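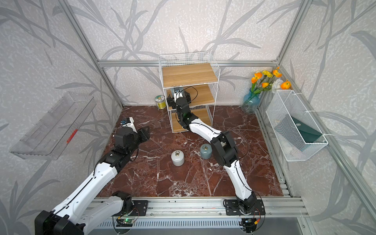

Dois braços robóticos sobre uma superfície de mármore escuro, com dois pequenos pesos cilíndricos.

De: Gwendolyn Greenberg
Para: lista bem-estar-animal
Assunto: Re: Alteração ao protocolo de Klinhom e comunicação de desvios

Exmos. Senhores,

Em resposta à mensagem do Dr. Dorin Olteanu, que se transcreve abaixo, cumpre-me prestar os esclarecimentos seguintes em nome do órgão responsável pelo bem-estar dos animais de Sternthorpe.

A transferência dos coelhos para o biotério de Klinhom constitui uma alteração de local e carece de parecer prévio, ainda que os procedimentos se mantenham inalterados. O pedido deve ser apresentado pelo investigador responsável, no formulário em vigor, com a indicação do número de animais, das condições de transporte e do período de aclimatação previsto. Até à emissão do parecer, não poderá ser iniciada qualquer colheita de sangue nas novas instalações.

Quanto ao registo de temperatura, a falha de 6 horas deve ser comunicada como desvio, mesmo não havendo sinais clínicos nos animais. A comunicação é dirigida à Dra. Chanida Meesuk, médica veterinária designada, acompanhada da cópia das fichas de observação desse período. O prazo interno é de 30 dias a contar da deteção.

As fichas de observação anteriores a junho continuam a ser aceites no modelo antigo. Solicita-se apenas que as folhas sejam numeradas e rubricadas.

Com os melhores cumprimentos,
Gwendolyn Greenberg
Secretariado do órgão de bem-estar dos animais
Sternthorpe

Dorin Olteanu escreveu:
> Exmos. Senhores,
>
> O nosso protocolo autoriza a utilização de 80 coelhos em Sternthorpe. Por motivo de obras, pretendemos alojar parte do grupo em Klinhom, sob a supervisão do Dr. Siebe Prins. Agradeço que me informem se basta uma notificação.
>
> Aproveito para perguntar se a interrupção de 6 horas no registo de temperatura da sala, já reposto, deve constar apenas do relatório anual.
>
> Atentamente,
> Dorin Olteanu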